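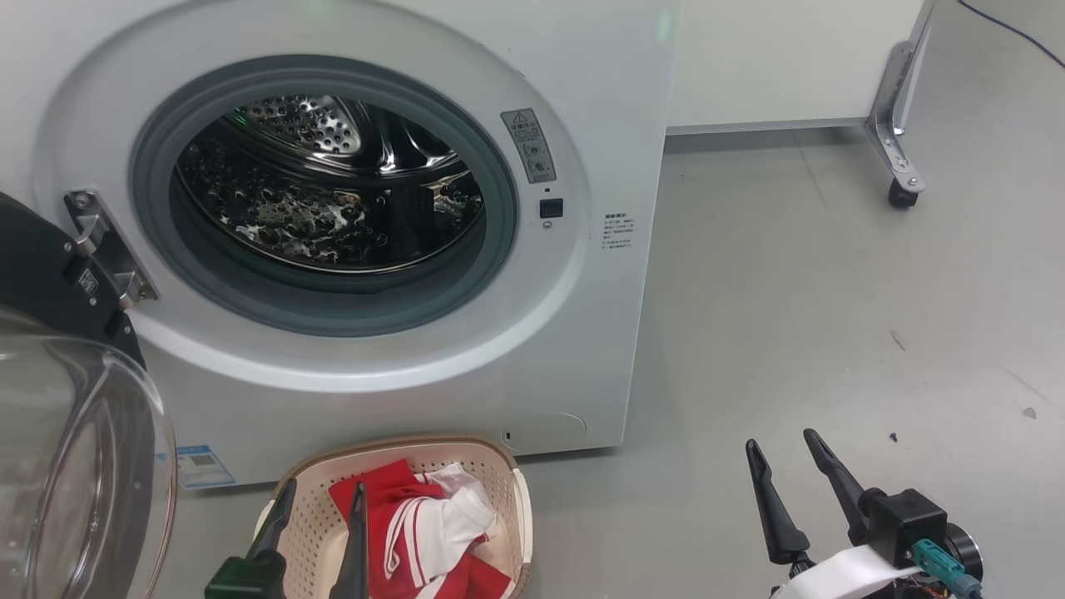
Home | Features | Work | Columns | Subscribe

The New Hire Does Laundry

I folded towels for a living the summer I was nineteen, so I came to Hailu with opinions. Mostly about towels! Hailu is a small laundry service that washes for gyms, a dance school and a couple of dental offices, and in April it started handing part of the loading work to a two-armed robot from a company called Driveck.

Cyprian Wasilewska runs the floor there, and he walked me around with a coffee in one hand and a clipboard he never looked at. The crew is 12 people. When the robot was announced, he told me, three of them came to his office before lunch to ask if they should start looking for other jobs. He said no. He also said he wasn't sure they believed him, and I asked a few of them later and, well, they hadn't.

What the robot is being taught is the part everybody's back complains about: basket on the floor, bend, grab, up and into the drum, bend again. It works with one garment at a time for now. A person who's been doing this for years scoops up a whole armful without looking, and it's a little painful to stand there and keep your hands in your pockets.

One of the washers, a woman who asked me to leave her name out, has been moved off loading two mornings a week to work with it. She sets up the basket, watches the load, writes down where things went wrong and starts over. Her log had 764 entries when I visited (she'd put a sticky note on that page, I think she was proud of it).

"Shirts are fine," she told me. "Anything with long sleeves, I go get a drink of water." 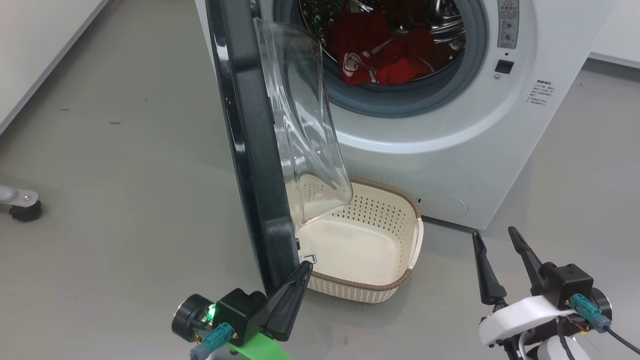
She got a raise for the new duties, a small one, and she had to ask for it. That came up more than the machine did, to be fair. People wanted to know who'd get trained and who'd stay on the folding tables, and whether the pay would follow. Cyprian has a sign-up sheet now, and the software the log goes into, Remach, has a short course everyone can take on the clock. Half the crew has taken it. The folding crew says the course is boring and the chairs are good.

The other change is quieter. Loading used to be where people talked, two to a row of washers, gossiping over the noise. The robot's corner doesn't have much of that. The woman with the log told me she'd started bringing a radio.

I asked Cyprian if he'd buy a second one. He said to ask him after the winter, when the gyms fill up and the sweatshirts come in, and then he went off to see about a dryer.

Contact: Trullia Magazine, Features Desk | © Trullia. All rights reserved. | Back to top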